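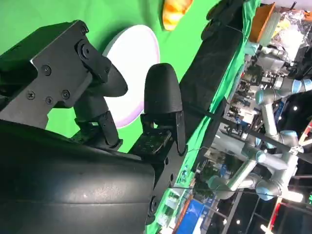 Wolstead Household Help > Fabric, Laundry and Surfaces

Green cloth on a table won't lie flat along the back edge

Asked by Marisol Bedoya in March. Viewed 331 times. 3 replies.

I have a table covered in bright green cloth, the kind people use so they can swap the background out later. Plates and toy food go on it. That part is fine. The plates behave. The cloth has been beating me for two weeks.

Here are my crimes so far. I bought the cloth by the roll end, 108 inches long, no label, from the remnant bin at Cabrera. It arrived folded into a brick with creases you could have filed papers in. I ironed it on the table, on a medium setting, and most of the creases went down to something you only notice when the light comes from the side. I have made my peace with those. They are faint and I am tired.

The back edge is another matter. From the front it looks like a very calm sea. It dips, it comes back up, and toward the right it lifts off and curves as if it had somewhere else to be. I pull it flat, I walk around to the front, and by the time I get there it has gone back to doing what it was doing. If I pull harder, the wave moves left. I have been chasing the same wave up and down a table since Friday.
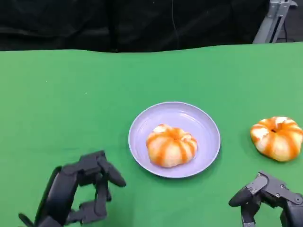

I've tried masking tape underneath (let go overnight), double-sided carpet tape (held beautifully, and took a piece of the tabletop finish with it when I changed my mind), and a row of soup cans along the back, which worked until somebody wanted soup. I can't staple into the table. It isn't mine.

Second thing, which is smaller in every sense: lint. White specks. On any other color I'd never have known they existed. I go over the whole cloth with a sticky roller, step back, and there are two more. There are always two more. Behind the table I have a black curtain, so I'm open to the theory that the two fabrics are trading.

Third, and feel free to ignore this one. The plates. I went for pale purple because the white ones I had were picking up a green tinge and I was told lavender would be easier to look at. It's pretty against the green but I can't tell whether I've solved anything or just gotten used to it. Is there a plate color that works better on a cloth like this?

What I need, in order:
The back edge flat, or at least flat enough that I stop looking at it.
Something for the lint that isn't me with a roller every 15 minutes.
Plate opinions, if you have them.

No staples, no glue, and please don't tell me to buy a different table.

Reply from Gladys Correa (marked as the accepted reply)

I did table skirts and display cloths for a banquet hall for longer than I care to work out, so I've met your wave. I know him well.

You're pulling from the wrong place. When you tug on the back edge at the spot where it's rippling, all you do is push the extra cloth sideways to the next spot. The extra has to go off an end. So:

Take everything off the table. Yes, everything, including whatever you've convinced yourself is fine where it is.

Clamp the front edge first, and I mean clamp it, with those spring clamps that look like giant clothespins. Put a scrap of felt under each jaw so you don't add to the damage from the carpet tape. Start in the middle of the front and work out to both corners.

Now go to the back. Find the middle. Pull straight back, away from the front clamp, and clamp there. Then go a hand's width to the left and pull back and a little to the left. Clamp. Same on the right. Keep alternating. Don't do all of one side and then all of the other or the whole cloth will creep on you and you'll end up with a diagonal pleat, and then you'll write another post.

The ends go last. That's where the extra comes out.

If the right side still lifts after all that, look underneath at that corner. Nine times out of ten the hem there is being held up by something behind the table, a pipe or a leg or a box somebody slid in. The cloth gets the blame. If there's nothing behind it, then your roll end was probably cut crooked, and one corner is tighter than the others. You can check by folding it in half on the floor and seeing whether the corners meet. If they don't, trim it, or let that side hang longer and stop caring, as long as the part on top is smooth.

For weight, forget soup. Buy drapery chain or the flat fabric-covered lead-free weights they sell by the yard, and slip a length into the back hem. If there's no hem, fold over an inch and run a long hand stitch. It doesn't have to be pretty, it's going to hang down the back of a table.

Creases: steam, not iron. Do it after it's clamped, so the cloth relaxes while it's already under tension. Hold the steamer off the surface a little and keep moving. If you don't know what the fabric is (and from the remnant bin, you don't), try a corner first. Some of the cheap greens are polyester and will go shiny on you, and shiny never comes back out.

Lint: wash the cloth once by itself, cold, and don't put it in the dryer with anything that has ever been near a towel. New black curtains shed dark fuzz, so if your specks are white, the curtain is innocent. I'd look at paper towels. Do you wipe the plates with paper towels?

I have nothing to say about plates. I only ever had white.

Comment from Marisol Bedoya

I do wipe the plates with paper towels. I would like that struck from the record.

Going out for clamps this afternoon. There was a box behind the right corner, by the way. I found it with my shin.

Reply from a member at Media

just wet it. spray bottle, smooth it out with your hands, let it dry overnight. works on my shower curtain

Comment from Gladys Correa

On a shower curtain, sure. On a wood tabletop that belongs to somebody else, put a plastic sheet down under the cloth first or you'll be having a conversation about rings.

Reply from a member at Odier Road

Late to the clamping discussion but I can help with plates, having bought far too many of them.

The green tinge on white isn't dirt and you can't wash it off. It's light bouncing up from the cloth. White shows all of it, and a glossy white rim is the worst. Lavender gets the same bounce, but pale purple with a little green on it just looks slightly grayer, and most people's eyes let that slide. So you haven't exactly solved it. You've hidden it, and I'd take that.

Things to stay away from: anything yellow-green, anything clear, anything with a mirror finish. Mint is a terrible idea and I own six of them. Orange and red sit nicely against that cloth and so does a plain mid blue. Matte is better than shiny in every color. If you're stuck with a glossy plate, turn your lights so they hit it from the sides, and back the whole business off a little from the cloth if you can. Even a thin coaster under the plate helps the outline, although it can show at the rim if you're looking from low down.

One more on lint. A damp rubber glove, dragged in one direction, gets more off than the sticky roller does. The roller leaves a little gum behind, and the gum collects tomorrow's lint. I went through 11 refills before I worked that out.

Comment from Marisol Bedoya

Update for anyone who lands here with the same sea. Clamped front, then back from the middle, then the ends. The wave went off the left side and hasn't been seen since. The right corner stayed down once the box was moved. Checked the cut on the floor while I was at it and it's crooked by the width of two fingers, so there's a bit hanging lower on one side, and I've decided that's a feature.

Steamed it clamped. One corner went faintly shiny. I did test a corner first. It was that corner.

Rubber glove is good. Keeping the lavender plates for now. Does anyone want soup?

Comment from Gladys Correa

Put the shiny corner at the back.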